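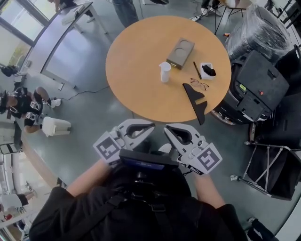 The shared table deserves better treatment than most workplaces give it. At Garnarden, where two organisations use the same floor, the round wooden table has become the place where small belongings come to rest: a pen, a pair of glasses, a cloth, a tray for cups. Each arrives for a good reason and each is left for a weaker one. By Friday the surface is full, and the person who wishes to work at it must first decide what may be moved.

The customary remedy is the clear-desk rule. Geltivus adopted one in November, requiring every common surface to be bare at the close of the day. The rule is easy to write and easy to inspect. It also treats a pair of spectacles in the same manner as a dirty cup, and it sends both into a cupboard where their owners are unlikely to look.

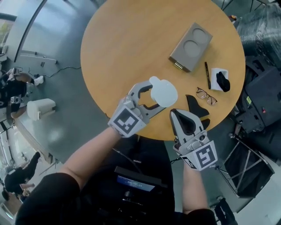

A more sensible policy would begin with the objects themselves. Glasses should have a fixed place, away from the edge and away from anything heavy. Pens may stay where people write. Cloths should be folded and kept together. A cup tray earns its position only if cups are returned to it.

Declan Goodwin has argued in the building's newsletter that such distinctions ask too much of busy staff. The objection is a fair one – few people read a policy twice. Yet the present arrangement at Garnarden has produced 28 entries in the lost property book, and most concern articles that had been tidied by somebody else. 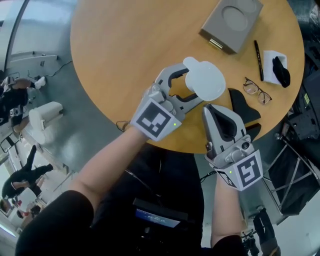
Tidying is a form of handling other people's property, and it should be done with corresponding care. Polyxeni Bakalis has proposed that items be left on the table for two days before removal, with a note stating where they have gone. Her proposal should be adopted without further delay, and the cupboard should be given a shelf for spectacles.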